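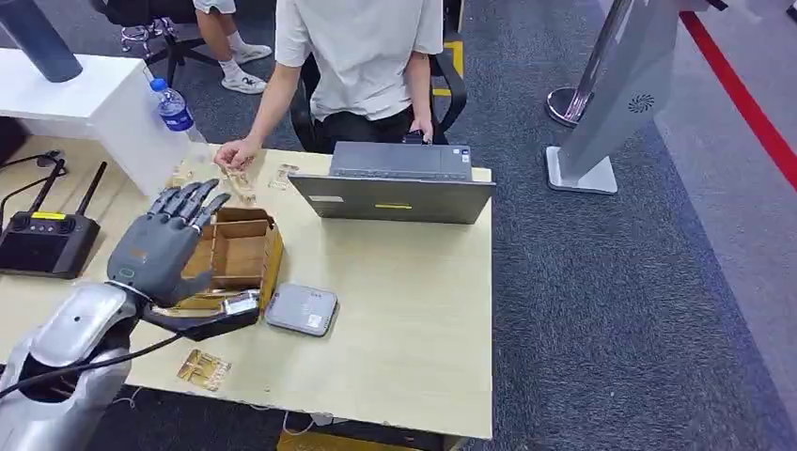

A divided cardboard box on the table, with something small and shiny on its front lip

Fellon Sand Tray Kit — for play therapists and analysts who still get down on the floor

I started putting these kits together after I got fed up with carrying my own sand tray miniatures to the clinic in a shoebox. Every week a dragon lost a wing, and every week some kid noticed before I did. I've been doing play work with children (and a fair number of grown-ups, who are usually better at it than they expect) for long enough to have strong opinions about little figures, so be warned!

The Fellon kit has 152 miniatures, a folding tray with a blue base, and a cloth for the lid so you can leave a patient's sand world covered between sessions. I picked the figures myself. There are families in several skin tones, plenty of animals both tame and wild, fences, bridges, a graveyard set, two wells, and a lot of monsters. I went heavy on monsters. Most starter sets I've bought had one sad witch and that was it.

Sand isn't included — shipping it costs a fortune and you can buy perfectly good play sand at any hardware store. You'll want roughly 10 pounds for the standard tray.

There are two sizes. The Nutemcombe is the standard tray, made for a room of your own. The Valdovinos is the smaller one, for those of us who see people in a borrowed school office and have to be packed up when the bell rings. Same figures in both.

Can you use it with adults? Yes, please do. I wrote up a short booklet, Fliltmont Notes, that goes in every kit, with my thoughts on when to talk and when to keep your mouth shut while somebody buries a horse. It leans toward Winnicott and Lowenfeld, but you can ignore it and use your own training.

Not for children under four, and keep an eye on the marbles with the older ones too.

Returns are fine within 30 days as long as the figures haven't been in sand. Replacement pieces are sold in packs of 4, and you can tell me in the order notes if you need a particular one. The next batch goes out in October, with a new lighthouse I'm very excited about.

Page updated 6 February 2021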